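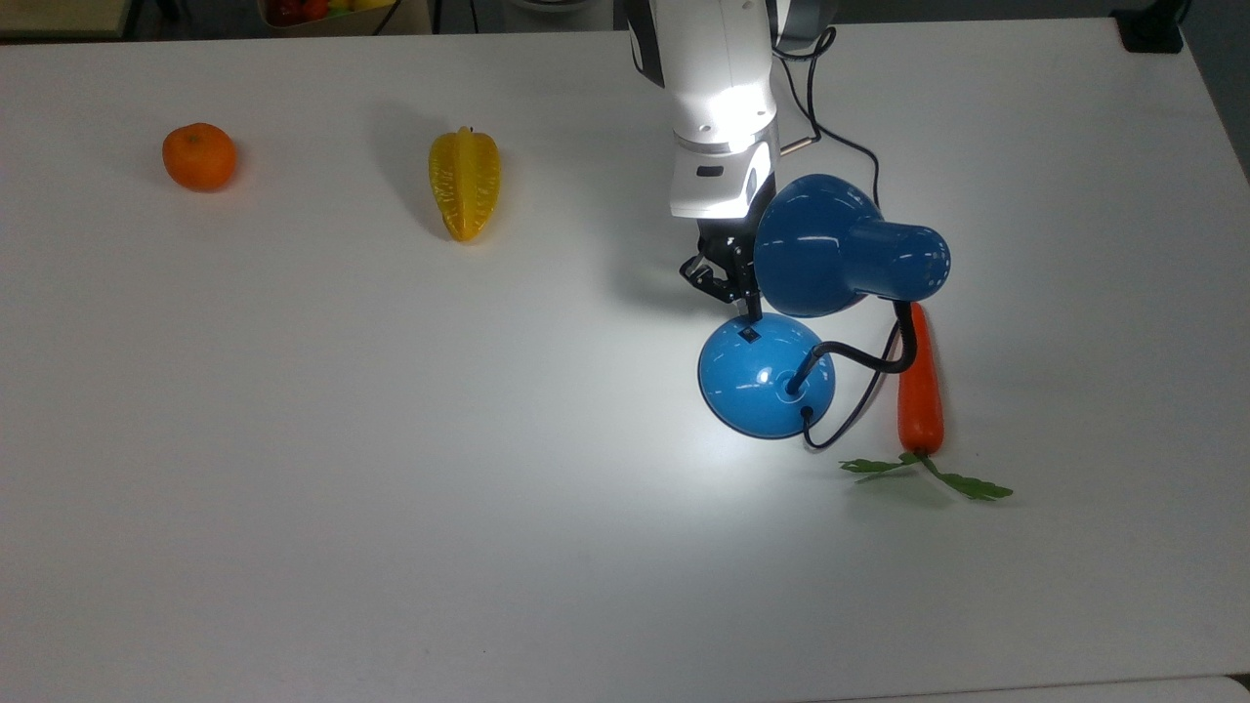
Operators would stop fumbling the switch, Moulin wrote in the margin of our first draft, if they could feel it. The remark is fair, and we have kept it in mind throughout this section.

Proceedings > Robot Learning > Teaching by Hand and at a Distance

2021-04-14 – Alfie Holroyd

7 min read

4.2 Collecting the lamp demonstrations

Figure 3. The lamp task, with the gripper at the switch on the base. Fruit and a carrot share the table.

Each task in the Lastgate set was shown to the arm in two ways. In hand guiding, the operator holds the wrist and walks the arm through the motion. In remote control, the operator sits at the Stovovley console and moves a handle, while the arm does its best to agree. We recorded 1317 demonstrations by remote control and 794 by hand guiding, and kept all of them, including the ones their authors asked us to delete.

The lamp was meant to be the easy task. A person presses a desk lamp switch without giving the matter any thought, and this turned out to be poor preparation for explaining it to a machine. The switch is small, the base is domed, and a fingertip that lands slightly to one side slides off. Operators guiding by hand corrected for this through the wrist and mostly did not notice they had done so. Operators at the console noticed at length.

The gooseneck shade adds a second problem – it hangs close to the path of the gripper, and a straight descent from the wrong side will nudge it. We gave no advice on the approach. Some operators came down from above with great care, while others treated the shade as a suggestion.

Objects unrelated to the task were moved between sessions, so that a policy could not learn to find the switch by its distance from an orange. An early policy, trained on 200 demonstrations with a fixed layout, had done something very close to that. Moving the produce is now part of the Jakus protocol, and the full layout list is given in Appendix B.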